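Search this site Search
Kitchen Reviews

Flindport Deep Bowl Review: 9 Months of Daily Use
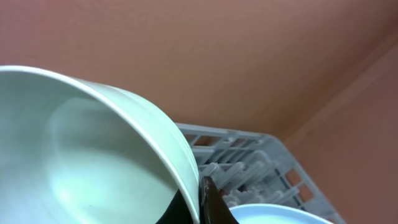

The deep bowl in pale mint-green or off-white, with a light gray dish rack behind it.

17 Jan 2020

I bought the Flindport deep bowl to replace a glass one that had gotten too heavy to lift out of the cabinet with one hand. It has been in my kitchen for 9 months and gets used most days, for salad, pancake batter, bread dough, popcorn and rinsing greens.

The color is sold as green. It is very pale, and under my kitchen light it can pass for off-white. If you want a bowl that matches something definite, see it in person first. The finish is smooth and glossy inside and out. Sutby makes a similar bowl with a matte inside, and I returned that one after two weeks because tomato sauce left a ring I could not scrub off.

Depth is the reason to buy it. I can whisk a full batch of batter at a normal speed without wiping down the counter afterward. A dough made with 300 grams of flour has room to double. Tossing a salad for six works fine. For smaller jobs the depth gets in the way. Two beaten eggs sit at the bottom and my short whisk barely reaches them, so I use a cereal bowl for that.

The rim is thick and rounded. It gives you something to hold when you tip the bowl to scrape it out, and it doesn't dig into your fingers. It is not good for pouring. There is no spout, and thin batter runs down the outside unless you go quickly. I ladle pancake batter out now. My old Arriaga bowl had a spout and I do miss it.

Washing is easy. Dough that has dried on comes off after a short soak, and the curve inside has no corners for a sponge to miss. I wash it by hand with everything else. Upside down in a dish rack it takes up half the space, so I wash it last and lean it on its side against the plates. Water collects in the low side if you do that, and I tip it out before putting the bowl away. In a small rack this will be a nuisance.

Wear so far is light. There are fine scratches on the bottom from a metal whisk, visible only when I hold it up to the window. The rim has one small nick from the faucet, which was my doing in March. I have not noticed any staining, including from a turmeric marinade I left in overnight.

It does not come with a lid. For rising dough I use a plate or a damp towel. Nindemano sells stretch covers in a pack of 12, and the largest one fits over the rim, though it takes two hands and popped off once in the refrigerator.

Good: depth, comfortable rim, cleans up fast.
Not so good: no spout, no lid, takes over the dish rack.

I would buy it again for dough and salads. If you mostly mix things you need to pour, get a bowl with a spout.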